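Workshop tips, collected from the wall by the kettle and typed up so people stop writing on the wall. They're for anyone recording demonstrations at Ostell, whether you're driving an arm, wearing the head camera, or holding the clipboard and looking important. We have 1,362 usable recordings so far. There would be more if tip four had been written down sooner.

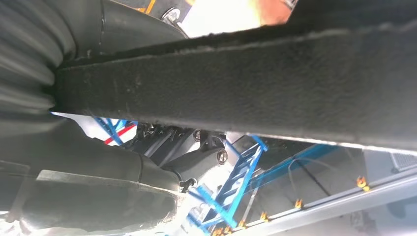
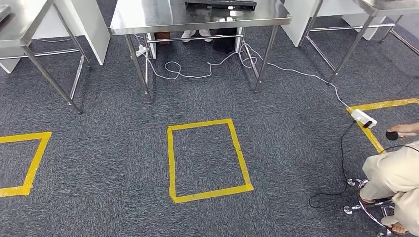

## Before you record

**1. Tape first, argue later.** Yellow floor tape, one rectangle in front of each table. Your rectangle doesn't have to be pretty. It does have to be in the same place on Wednesday, so press the corners down hard and leave them alone. Anyone who "straightens" a rectangle halfway through a batch gets to redo the batch.

**2. Low-lint cloth on the wrist camera.** Paper towels are for lunch. One gentle wipe before each session, then look at the live picture and check that you can see past the fingers. Felt pads shed, and a hair of fluff that close to a lens is the size of a garden hose.

**3. Mind the bright spots.** A lamp or window that washes out the top of the wrist view may look harmless on a small screen. Tilt the arm through its whole reach and watch for white patches before you start. Moving a lamp takes less time than moving your opinion of the footage.

**4. Name the task before you do it.** Type it in Trikik, in plain words: "pick up cup, put on tray." We once had 712 recordings called "test," and Hirvonen, who label our data, charged us for every minute they spent guessing. Fair enough.

## While you record

**5. Go slower than feels dignified.** The learner copies your speed along with everything else. If you snatch, it will snatch, with a stronger grip and no manners.

**6. Keep your mistakes, if you fixed them.** A fumble followed by a calm second try is worth having. A fumble followed by a word we can't play to visitors should be marked as a reject.

**7. Move the object between takes.** A hand's width is plenty. Leave the cup on the same spot all morning and you'll have taught the system about that spot and very little about cups.

**8. Cables off the walking line.** Run them under the tables where they'll reach, and coil the spare length. White cable on dark carpet is easy to see right up until you're wearing a head camera and looking at something else.

**9. Park your chair, then leave it parked.** Casters roll over thin cables without asking. If you record sitting down, check by the base every time you shift.

**10. Two people per station, 2 hours at most.** After that the demonstrations get creative - and the labelers can tell.

## Afterward

**11. Watch one from the start, one from the middle and the very last one.** Full length, both cameras. If the wrist and head views have drifted out of step, stop and restart the clock in Trikik before anybody records another thing.

**12. Copy, check, then erase.** In that order. The Plundudetti drive is the blue one on the shelf, and it isn't for music.

**13. Put the tape roll back.** It lives on the nail by the door. Fold the end over so the next person doesn't spend the coffee break picking at it with a thumbnail.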